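July, late evening, window open

Well, the great desk clear-out has begun, and I have a sore back and a very strong opinion about people who print 500-page manuals. I told myself I'd spend an hour on it after lunch. I came up for air when the light was already going orange over Wistwood and my tea had a skin on it.

The trouble started with the shelf. I had two good shelves in the workroom until the spring, and then one of them came off the wall (plaster like cake in this building) and everything that lived on it migrated to whatever was flat. The desk, mostly. Then the floor under the window, then the chair I'm supposed to sit on. I've been working off a corner the size of a dinner plate for months and telling everyone it suits me!

So today I got brave. I carried everything off the desk and into the hall, every last notebook and folder and dried-up marker, and stood there feeling very pleased with myself for a minute or so. Then I had to bring it back one thing at a time and decide about each, and that was a lot less fun. 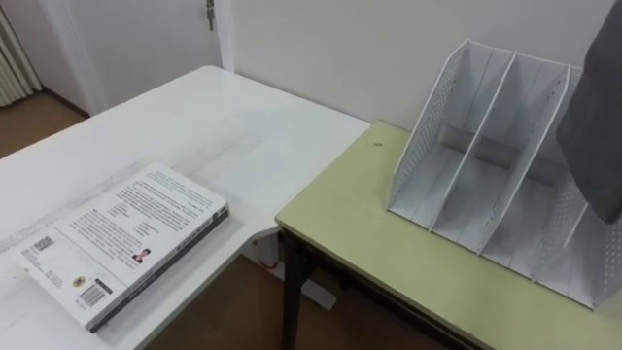 I have never been able to throw out a book, even the ones I bought by mistake. My mother was the same, she kept a bus timetable from before I was born because it had a nice cover. I'd promised myself to be strict today: if I hadn't opened it in a year, out it went to the swap box at Plasitz. Then I put the thick white one face down on the desk so the title couldn't talk me round, and of course I ended up looking at the back, with all that tiny print and the little portrait in its dark jacket, and I felt guilty as if I were sending a guest home early. It stays for now. It's on probation. The desk itself has come up scuffed, by the way, gray smudges all over the white, and I went at them with dish soap and then with baking soda and got nowhere worth mentioning. I may try one of those sponge things. Or I may just put a book on top of the worst bit and call it decorating.

I do love the green table, though. I got it for next to nothing when the Sendedon office closed down, and it has that pale pea-soup color that I swear makes me calmer. It's a touch lower than the desk, so the two don't line up, and papers slide down off one onto the other if I'm not paying attention. I used to think I'd put blocks under the legs. Now I kind of like it, the desk is for what I'm doing and the green one is for what I've decided about, and the step down makes it feel official.

That's the new system, in fact. Desk first, then green table, then away. I've had systems before (the colored stickers, the three baskets, the awful month when I tried to alphabetize) and they all fell apart the same way, with me putting something down "just for a second." We'll see how long this one lasts.

Stopped for a late lunch of toast and the last of the plums. Rang the shop about the bracket for the shelf, and they said the one I want is made by Hung and has to be ordered in, and it'll take 3 weeks. Three weeks! For a piece of bent metal! I said yes anyway because the cheap ones are what got me into this mess. Then back to it. 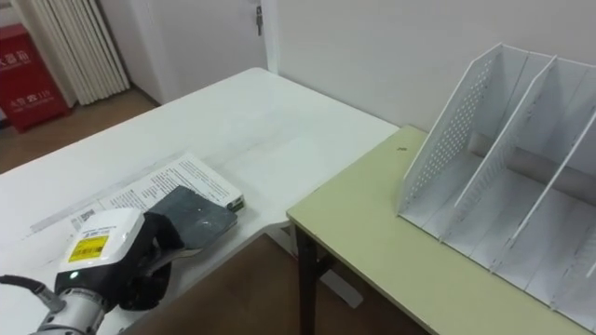
The file organizer in its new home on the green table, and the desk still very much in progress.

I'm happy with where the organizer ended up. It spent the winter on the floor where I kicked it every morning. Now I can reach it from the chair without getting up, so I have no excuse about the bills. The electric one goes in first, I've decided, because that's the one I lose.

While I was at it I finally added up what I've spent on notebooks and paper and general desk nonsense since I took this room. I keep the receipts in an envelope, goodness knows why, and it came to 1,069. I added it a second time hoping for something kinder. Roughly 800 of that must be notebooks, and I could fill maybe two a year if I wrote big. So no new ones until I've used up the pile, and I'm writing that down here so I can be held to it. (The one with the cloth spine I saw last week doesn't count, I'd already fallen for it.)

Still to do: the drawer that sticks, the box of cables that I'm scared of, the bag of envelopes. The hall is still half full and I had to walk sideways to get to bed with my book. I'll do the drawer tomorrow before breakfast if I wake up early, and the cables can wait until it rains.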